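Can a robot arm sort a bin of mixed parts yet, or am I dreaming?

Posted in Workshop & Small Business, August 25, 2021

Ignacio Van Dusen
Hello all, and sorry in advance for the length. I run a small joinery shop with five of us on the floor, and the job everybody dodges is sorting the offcut bin. Short bars and blocks get tossed in any which way, and at the end of the day somebody has to fish them out and put them back on the rack by colour. My daughter is convinced a machine could do it by now. The house is no better, mind you (we can't even get the vacuum to cope with the hallway rug!). Has anyone seen one manage a plain old jumbled bin, and would it be any use to a shop our size?

Rata
Nope. Save your money and buy a second bin.

Kalano
Lovely question, and I think your daughter is half right. I spent 14 years in packaging before I retired, and we had arms that would lift the same carton off the same spot all day long and never grumble. A heap is a different animal. Pieces lie across one another, the fingers need room to get down either side, and a bar tight up against the wall of the bin can be awfully hard to get hold of. If you do look into it, take a bucket of your own offcuts along to the demonstration and tip them in yourself. I'd also ask how long they've had it going without somebody standing beside it. 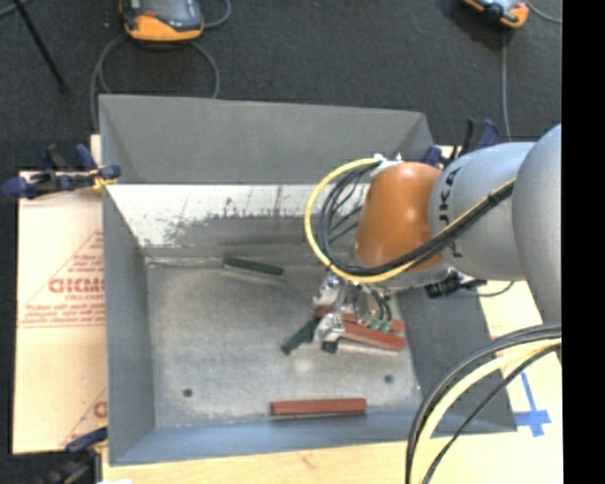
Red and green bars in a metal bin, with a KUKA arm reaching in.

Have a look at how the bars lie there. The green one off by itself at the far side is the sort I'd expect to be easy. The ones bunched up at the gripper are your real offcut bin, and I'd judge any machine on those.

As for the house, I wouldn't hold my breath. My neighbour keeps asking me when something will fold her towels, and I keep telling her to put the kettle on and I'll come over and help.

Ignacio Van Dusen
Thanks, Kalano, that's very kind. I'll bring the bucket. Rata, we already have a second bin and it's full too.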